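Ward medicine store: inspection checklist and comments

Site: Flesamell District Hospital, main store and two ward cupboards
Date of visit: 2026-10-16
Completed by: Maiara Andrade, pharmacy inspection
Previous visit: August

1. Store locked when unattended
Yes. Key register signed at each handover. One signature could not be read; the name should be printed beside it.

2. Room temperature recorded twice a day
Partly. Morning readings complete. Evening readings missing on 6 days since the last visit. The sheet on the door is the old version and has no column for the evening figure. Replace it.

3. Fridge temperature within range
Yes. The alarm was tested and sounded. Door seal worn at the lower corner. Reported to Biletti, who hold the service contract, job still open.

4. Expired stock removed and kept apart
No. Four boxes of oral rehydration salts past date were on the same shelf as current stock. Moved to the returns cage during the visit. Staff on the early shift said the cage had been full until last week.

5. Stock count agrees with the ledger
No. Ledger shows 1,447 paracetamol strips, shelf count was 44 fewer. Two ward issues had been written on loose slips and not entered. They account for 20 of the strips. The store is to trace the remaining 24 and reply in writing.

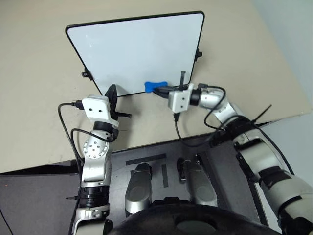
6. Shortages reported to the district office
Partly. Reports are going in, but by phone, with no copy kept. Doctors on both wards said they learn that an antibiotic has run out when the nurse comes back without it. A written shortage list should go to each ward every morning, including days when nothing is short.

7. Emergency trolley sealed and checked
Yes on ward one. On ward two the seal number did not match the log. Contents were complete. Resealed and logged.

8. Controlled drugs: two signatures for every entry
Yes. No comments.

9. Deliveries checked on arrival
Partly. Lencho deliveries are checked against the order. Jinda deliveries come after the storekeeper has gone home and are left with the porter. IV fluids were stacked directly on the floor. Use the pallets.

10. Exit route clear
Yes, once the empty cartons by the rear door had been taken out.

Result: passed with conditions. Items 4 and 5 are to be put right before the next monthly count. Item 3 stays open until the seal is replaced. Copy to the medical superintendent and both ward sisters.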